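August 15, 2022

Kitchen corner, continued from the last entry. Keyvan was out in the morning so I did the sorting by myself and he checked it after lunch.

The problem is still the same one. Dishes come back from the sink and go down on the round table in whatever order they were washed, and then somebody has to move four things to get at a plate. Dennis Fothergill timed himself in July and gave up writing it down. We agreed to try one fixed stacking order for two weeks and see if people keep to it.

Order as of today, from the table up:

- plates, flat, all together
- the wide metal basin on top of the plates
- big white bowls inside the basin, one in the other

I tried the basin at the bottom first. The plates won't sit flat in it, they ride up the side and the whole pile leans. Plates at the bottom is better, and the basin rim gives you something to grab when you want to lift the upper part off in one go. Keyvan thinks the basin should live under the table on its own. I don't disagree, but the hook he wants for it isn't up yet and I'm not putting a basin on the floor.

The bowls still bother me. The top one doesn't settle all the way down into the one under it and ends up at a tilt. I turned it a few ways and left it. If we get a second pair I'd look for straight-sided ones. Skollaven has a plain bowl in the catalog, item 715, that Keyvan says nests properly. Haven't handled it.

Weighed the upper part (basin plus bowls) on the parcel scale because Dennis asked if it was too much to lift with one hand. Didn't trust the reading, the scale needs zeroing. Moving on.

Kettle: stays at the far end of the table, handle to the right, spout to the left. Cord goes off to the left too and up by the curtain. I would like it on the other side so it doesn't touch the fabric, but the right-hand outlet is the one Keyvan uses for the Ponex lamp. Ask him if he can swap. Until then, whoever fills the kettle should check the cord hasn't pulled tight when they put it back.

The tub with the label stays to the right of the kettle. It kept ending up in front of the dishes and getting shoved along with them. Lid on when not in use, please.

Wiped the table down before restacking. The dark knot near the left corner is part of the wood, I went at it with a cloth for a while before I noticed. I put a coat of Rikum oil on the spare board to see how it takes. If it looks fine by the end of the month I'll do the table top, which means clearing everything off it overnight. The can says 100 ml does a table this size and I don't believe it.

To do:

- zero the parcel scale
- hook for the basin (Keyvan)
- ask about the outlet
- price the Skollaven bowls, also look at Eynon
- curtain down for a wash, last done in December

Dennis read this over and wanted to know why the bowls can't just go on the shelf. The shelf is full of boxes and other household things. That's a separate entry. 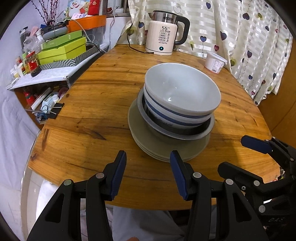
Does the basin have to come off every time someone wants a plate?

It does for now. Lift the basin and bowls off together, take the plate, and set them back on the pile. Once the hook is up, the basin will hang there and the bowls will get their own spot beside the plates.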